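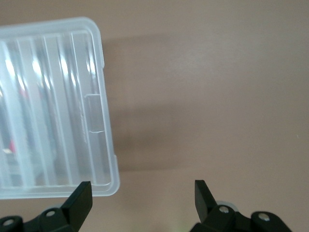
Fig. 1. Frosted plastic box with ribbed inside.

Off-Season Packages at Small Resorts: Why Do People Book in December?
Final report, Intro to Tourism
Kedir Hailu and Seul-gi Jeon

1. What we wanted to know

Small resorts run themed weeks when rooms are hard to fill. Cooking week, quiz week, dance week. Our question: do guests pick the week for the theme, or was it the price and the theme is a bonus? We looked at two places, Pullow (lake, family rooms, a long drive from anything) and Ganberg (hill town, older guests, spa). Both sell through the same tour operator, Virine.

2. Method

Paper survey at the front desk, left out for 6 weeks. One page, both sides. We got 527 usable forms. Forms with only the first side filled in were dropped, which hurt, because a lot of people did not turn the page over. Should have put everything on one side. Seul-gi typed in the Pullow forms and Kedir did Ganberg.

Also did 2 interviews, one with a desk manager at each resort. Notes only, no recording. The Ganberg one was cut short by a bus arriving.

3. What we found

Price first at both places. Not a surprise. But at Ganberg the theme came a close second, and at Pullow it was way down the list, under "kids eat free" and under "had been before."

Theme weeks did matter for people booking in groups. Choir groups, card clubs, one big family doing a reunion. They wrote long comments, a few used the margins. Couples mostly left the comment box blank.

Shuttle complaints at Pullow. The Virine page says transfers are included, and they are, but the last one goes before the evening show ends. Several guests paid for a taxi. The manager knew about it already and said the driver contract is up for renewal, so maybe it changes.

Meals: Ganberg guests liked the late breakfast. Pullow guests wanted teh pool open past dinner.

4. How it fits the reading

Kang model from class (the push/pull chart, week 4 handout) says theme is a pull factor and gets stronger once price is settled. Works ok for Ganberg. Does not really work for Pullow, where a second price thing (free kids meals) beats the theme. We think the model needs a separate box for families. Did not have time to test that.

5. Problems

Only guests who already booked. Nobody who looked at the page and left. Survey was English only and the Ganberg desk said that put some people off. Question 5 was badly worded, "how often do you travel off season" and half the answers were just "yes." Left it out of the results.

6. If we did it again

Shorter form. Ask about shuttle directly. Talk to Virine about who clicks and doesnt book. Start before Monday of the first theme week, we missed the early check-ins at Pullow.

Tables are in the appendix, Ganberg first and then Pullow.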